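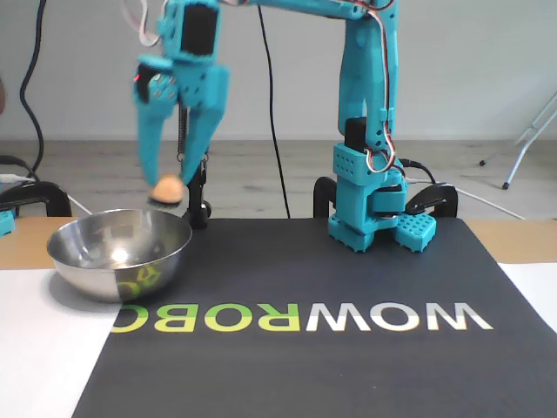 Livano will put small robot arms on the benches of two more workshops this year, and the equipment plan for doing it has just been approved. The Pelkonen and Ornum workshops will each receive a starter bench in April, with a shared pool of spare parts kept at Pelkonen. The arms are 3D-printed and sit on an ordinary tabletop, clamped at the edge, and a first task can be as plain as holding a small rounded object over a stainless steel mixing bowl. We're thrilled that a setup of this size is now within reach of sites that had never carried a line for automation in their budgets!

The program is called Jiltent, and it grew out of a planning exercise on how our workshops buy equipment. In past years each site put in its own request, usually for one large item, and waited. Jiltent turns that around. Every bench has a ceiling of $400 for everything except the arm itself: clamps, mats, cabling, bowls and trays, and the objects to be handled. The arms are bought centrally, in one order, so that the servos and printed parts are the same at both sites and a spare fits wherever it's needed.

Printed parts are a big piece of the thinking. A cracked finger or bracket can be reprinted in-house, in whatever colour filament happens to be on the spool, and the plan budgets for filament alongside servos and fasteners. Wear on the gripper fingers will be logged at each site, and the first review of the spares budget will draw on those logs.

Each workshop has also set aside 100 hours of bench time for staff to learn the equipment before any further purchases are considered. We pushed hard for this one. Training hours are easy to leave out of a capital request, and we wanted them on the same page as the hardware, costed and signed off together.

Workshops hoping to join the next round should send Livano a sketch of their bench space with the table depth marked, the location of the nearest power outlets and a short list of the tasks they'd like to try. Requests are open now through the Jiltent program desk, and the planning worksheet used by Pelkonen and Ornum is available from the same desk at no charge.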